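The White Piece
By Chang-ho Hwang
February
3 min read

My father left me a table and a box of parts. The table was painted blue-green, the color of the public pool in Lesberg, and he had painted it himself, with two coats, because he said a white thing is lost on a white table.

The box came from the Brirnico workshop, where he worked until his eyes became weak. It held the pieces of a shelf he never finished. Most of them were dark. Only one was white, a long flat bar with a small round hole near one end. The other end was plain.

"Which side is this for?" I asked my sister on the telephone.

"Did you read his paper?"

I had read it. His paper had 8 steps in small handwriting, and step five said only: the white one goes across, you will know.

I did not know. For many evenings I laid the bar on the blue-green paint and moved it a little to the left, then a little to the right. I went to bed at eleven and thought about the hole. A hole is made for something. I looked for a pin of the right size, and I found one hundred and twenty screws in a coffee can, all of them too thick.

Mrs. Benítez from the second floor came to return a plate. She looked at the table for a long time, and she did not sit down.

"He showed it to me once," she said. "He held it in the air, like a bridge. He was very proud of this hole."

"What did he say about it?"

"He said the hole is for the one who comes from the other side."

I asked her to say it again, and she said it again, the same words. Then she drank some tea and talked about her son in Sostenov, who had paid 2,000 for a bed with no drawers.

When she was gone I washed the cups. I left the lamp on over the table. I was thinking of my father's two hands, how slowly they came toward each other when he joined two parts, and how he always stopped for a moment before they touched. 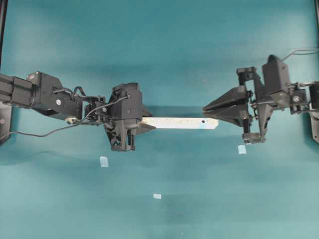 The white bar, a little before the other side.

In the morning I called my sister and asked her to come, and to bring whatever she had kept from his drawer. She was quiet. Then she said there was a small pin, she had never known what it was for, and she would take the early bus.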